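**Wanted – people to watch a robot arm get it wrong (paid, part time, remote ok)**

Arkstead needs reviewers starting October. Short contract, maybe longer. Read the whole thing before you write in please, last round half the emails asked stuff that's already on the page.

## What happened

Our pick-and-place controller, Wosura, has a fault. Partway through a run in the simulator the arm loses its target, swings up and stops with the gripper open. No error. The log says the grasp went fine and the run gets marked as a pass. We found out on a Tuesday when a customer in test asked why a "passed" run ended with nothing in the fingers.

We pulled 3000 simulated runs from the same build. 375 have been flagged by hand so far as false passes. The other ones haven't been looked at properly. That's the job.

It matters becuase the same controller is supposed to go on a real arm, next to real people. An arm that moves up when it should move down, and then reports all good, is a safety problem. Hardware release is on hold until the review is done.

The wrist view is what you'll spend your day with. Run 1623 is a fair sample – fingers wide apart, nothing between them, mostly gray wall and a bit of the Van Gogh-style portrait up top. Only a sliver of something orange-brown showing past the left finger.
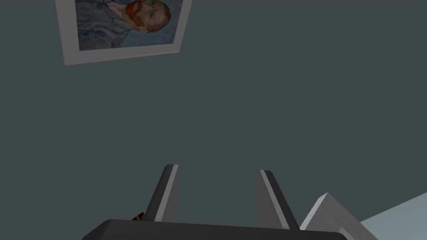

## What you'd do

- Watch runs in Mak (our playback tool, works in a browser)
- Mark each one: real pass, false pass, or can't tell
- Note the time the arm starts to drift, if it does
- Write a line or two in plain words. "Gripper open, target mostly hidden" is great. Don't guess at the cause
- Flag anything where the arm moves fast or hits something – those go to the top of the pile same day

"Can't tell" is a perfectly good answer. Use it.

## Who we want

Patient people. Careful typing. No coding, no robotics degree. Time in QA, machine shop, warehouse safety, lab work – all good, say so. If you've ever filled out an incident report you already know most of this.

You need a decent screen and a steady connection. Dim gray on dim gray all day on a tiny laptop is no fun.

Not open to anyone who worked on the Wosura controller code, we want fresh eyes.

## Hours and pay

Half days, mornings or afternoons, your pick. Paid hourly through Wetance, who handle the contracts. Training is 2 sessions, also paid. Rate is in the info sheet, ask and we'll send it

## How to apply

Write to Gervasio Aravena at Arkstead, subject line "run review". A few lines on you, which half of the day you can work, when you can start. No cover letter. We'll send back a handful of runs to mark as a tryout – paid too.

Places go as they fill so sooner is better.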